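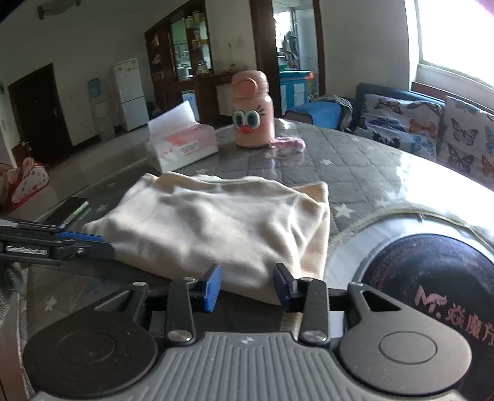 Hay and winter feeding — notes for yard owners' evening

Say hello, thank Muthu Thampi for the hall. Phones off.

Start with Manzano. Big cob, 11 hours stood in with an empty net. Grumpy, chewing the door. Ask room — who's had one like that?

Main point: little and often. Small holes, two nets, hang them apart. Makes them walk.

Weigh it!! Hand scales, cheap. Guessing by eye no good, every bale differs. We got through over 1,000 bales last winter at Ruten, half the nets were wrong til we weighed.

Soaking — laminitics yes, good doers maybe. Change the water. Drain before it goes up. Dont leave it sat in August heat.

Old ponies. Zakell has hardly any back teeth, can't manage long hay. Mash, soaked grass nuts, four feeds a day. Long job but she's kept her weight. Check for quidding — little balls of chewed hay on the floor. Get the dentist out.

Changing hay: two weeks, mix old and new. Zoseck got colic when we rushed it. Tell that one short, running late by now probaly.

Water. Two buckets each, more if on dry hay.

Questions. Then tea — raffle after, tickets from the side door.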